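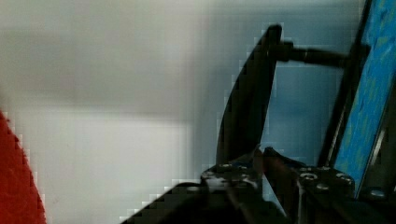

Wrist view from the gripper. Two fingers, one base, pale wall behind.

Home Notes Bench Log About Contact

House rules for a small arm
By Baiba Lapiņa
June
6 min read

I've been asked a few times to write down the rules we use when we run the arm on the play kitchen table. They live on a sheet taped inside a cabinet door, and the sheet has been edited in three colors of pen, so typing them up was overdue. They're written for a small research arm with light fingers and a table of toys. If you run something that can break a bone, you need a real risk assessment and people who are paid to do one.

The first version was by Elínborg Brøndum, who came to us from Wiegand, a packaging shop where she had looked after two palletizing cells. She cut it down to what fit on one page. Jocelyn Simard and I have changed most of the wording since then, but the order is still hers.

Before power

Whoever is going to run the session does the checks. You don't inherit them from the person before you, even if that person left ten minutes ago and told you everything was fine. We had a bad afternoon because of exactly that. I took over from Ekrem Gündoğdu at lunch, didn't touch the bolts, and spent until five wondering why the fingers were closing a little to one side.

So the bolts come first. Put a driver on every bolt you can reach on the gripper base and feel for movement. Don't trust your eyes, and don't crank them either. If one turns, write down which one. A bolt that comes loose twice gets replaced, along with a fresh drop of threadlocker.

Next, the fingers. Run a fingernail down the inside face of each one, with power off. You're feeling for nicks and for melted bits of toy. Then wipe the camera lens with a dry cloth. The wrist picture is blocky enough on a good day without somebody's thumbprint on it. If it stays blocky after wiping, check the stream settings before you blame the camera. Mine were wrong for most of the spring.

Cables get checked by moving the arm by hand through its full reach, slowly, while somebody watches the slack. We allow no tape on moving cables. Tape slides, and then you have a sticky cable that catches on things.

Speed

The arm stays at 10 percent for the first run of any new layout. This is the rule people argue with most. It's slow and dull to watch, and it adds time to a day that is already short. I argued with it too. I've stopped, mainly because at that speed I can get my hand to the stop button before the wrist gets anywhere bad. At full speed I can't, and I've tried.

After one clean run at 10 you can go up to 42, which is the top for anything with a person in the room. The number comes from Elínborg's stopping tests with our fingers and our table. Please don't copy it. Do your own test with your own arm and use what you get.

Hands

No hands over the table while the arm is enabled. Paused counts as enabled. If a toy falls over, you press stop, say "stopped" out loud, wait for the other person to say it back, and then reach in. It feels silly for a day and then you don't notice it.

Sleeves up, lanyards off, hair tied back. Drinks go on the shelf by the door. We used to let people keep a closed bottle at the desk, and Jocelyn would like it back on the sheet. I would not.

The table

Most of our trouble has come from layout, so this part of the sheet is the longest. Clutter is allowed, and we want some of it, but it has to be clutter somebody chose. Handles that hang off the edge are fine if you put them there on purpose and wrote it in the log. Anything lying on its side gets noted too, since a bottle on its side is a different job from one standing up.

Keep the area next to the stove for last. The arm passes low there and the cables come along with it. Put the stove down, move the arm over it by hand, and only then fill in the rest of the kitchen.

Every toy gets washed when it arrives and looked at for cracks once a month. We have 81 in the cupboard and there's always one with a split seam. Split ones go out. 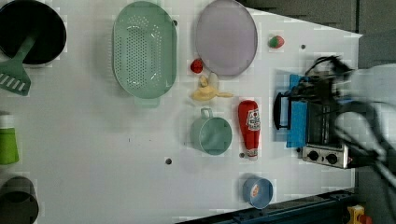 Logging and stopping for the day

Each session gets one line in the log for the layout, one for the speed and one for anything that went wrong. "Nothing" is an acceptable entry. A blank is not, and I do go back and ask.

If you hit stop in a hurry, that's an entry, even if the arm was nowhere near you. We have never told anyone off for stopping and we don't plan to start.

At the end of the day the arm goes to its rest position under its own power, then power off, then the key goes in the drawer. The key does not go home in a pocket. Ekrem once got as far as Skunville with it.

The fingers are swapped at 3000 grasps whether they look worn or not. The old pair goes in the box marked spares, which should really be marked old, and I'll fix the label when I redo the sheet.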